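Is the Group Table Worth It? My Term Project on Where We Study

So for my project I wanted to look at something I argue about with my roommate all the time, which is whether studying at a shared table gets you more reading done than studying by yourself in a corner. I always said table. She always said corner (she wears those giant headphones, so of course she did). My advisor, Firouzeh Alipour, told me to stop arguing and go measure it, and that's how I ended up spending most of June with a stopwatch.

The setup was pretty simple. I got 8 people from my dorm at Cornberg to read chapters from the same intro history textbook, once at a shared table and once alone in a carrel on the second floor. Everybody got the same amount of time. At the end they marked the last line they had read, and then I gave them a short quiz I wrote myself. I'll admit the first version of the quiz was awful! Two of the questions had the same answer and one was about a chapter I hadn't even assigned. I threw it out and started over, so the first afternoon doesn't count in any of my results.

Counting words was the boring part. I typed in page totals by hand until midnight one night before Kuldeep Awasthi told me the library had a digital copy I could have used the whole time. Thanks, Kuldeep.

Anyway, the numbers. In one sitting, my slowest reader got through 643 words of the hard chapter at the shared table. The same person read 1131 words alone in the carrel. That's a huge gap and I was kind of annoyed, to be honest with you, because it was my roommate's side winning. The rest of the group mostly leaned the same way, but the differences were a lot smaller, and 2 people read more at the table. Both of them told me they feel guilty looking at their phones when other people are sitting right there.

The quiz scores are where it got interesting for me. People who read less at the table didn't do worse on the questions. A couple of them did a little better, and I think it's the talking. I didn't ban talking (I probably should have, or at least written down when it happened), and whenever somebody got stuck on a name or a treaty they just asked the person next to them. My notes from those afternoons are full of half conversations about tariffs.

I also asked everyone what they like in a table, and I got way more answers than I wanted. Big enough to spread out on, not wobbly, not near the printer. Rawan Sleiman wanted a rule about food smells.
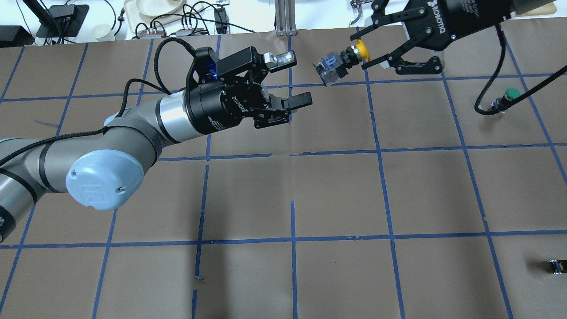

Vendula Jurčo read my draft and said I was mixing up two things, since a noisy table and a shared table aren't the same, and a silent group might read just as fast as people in carrels. She's right and I don't have the data to answer her. If I run this again I'd add a third round with a shared table and no talking at all, and I'd get more readers from outside my own hallway.

For now I've moved to the carrel for first readings and I go back to the table the night before a test. My roommate has been told.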